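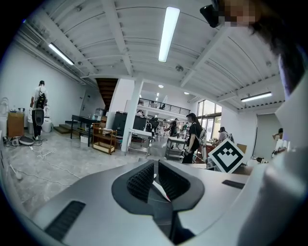

Coltlow Building, Level 2 Wash Area
Quarterly Safety Inspection
Date: January 3, 2019
Inspected by: Seon-mi Ahn
Accompanied by: Man-sik Yoo, building services
Previous inspection: October

Mark each item OK, Action or N/A. Comments go under the item.

FLOORS AND ACCESS

1. Main door opens fully and closes on its own: OK
2. Floor free of standing water: OK
Dry at time of visit.
3. Wet floor signs available: Action
One is cracked at the hinge. Replace.
4. Exit route clear, at least 45 inches wide: OK
Boxes noted in October have been moved to storage.

SINKS AND WATER

5. Shutoff valve labeled and easy to reach: Action
Label has faded. Man-sik Yoo will print a new one.
6. Faucet turns off without dripping: OK
7. Drain runs freely: OK
Slow in October. Trap was cleaned by Bresden, work order 657.
8. Hot water does not scald: OK
Mixing valve was adjusted by Bresden on the same visit.
9. Cleaning tools put back after use: Action
Wall hooks are in place but not used much. Remind evening staff.

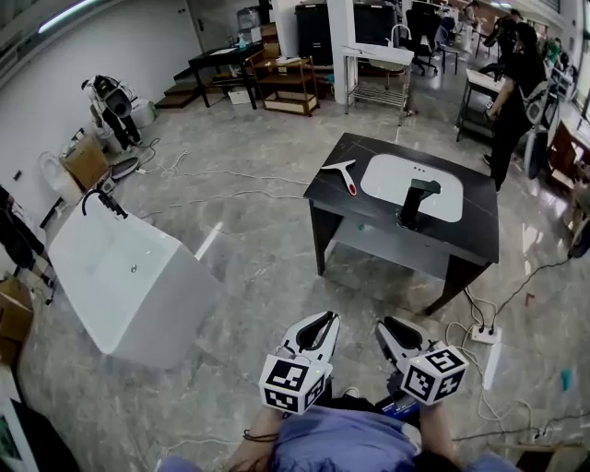 Items 6 and 9. Sink table with black faucet, squeegee on the tabletop.

ELECTRICAL

10. Outlets near water have ground fault protection: OK
Both tested with the button and reset.
11. No extension cords across walkways: Action
12. Panel door closed and area in front clear: Action
Cart parked in front of the panel. Moved during the visit. Joon-young Bae to mark the floor with tape.

CHEMICALS AND FIRST AID

13. Spray bottles labeled: Action
Two bottles in the cabinet have no label. Empty, rinse and relabel.
14. Safety data sheets in binder: OK
Sheet for the Gornano descaler added.
15. First aid kit stocked: Action
Short on large bandages. Eye wash is in date.
16. Extinguisher tag current, pin in place: OK

FOLLOW-UP

Items 3 and 15: Do-yoon Seo to order.
Items 5 and 12: due before the next tenant walk-through.
Items 9 and 13: Sang-wook Yang to cover at shift handover.

Copy to building office and Level 2 notice board.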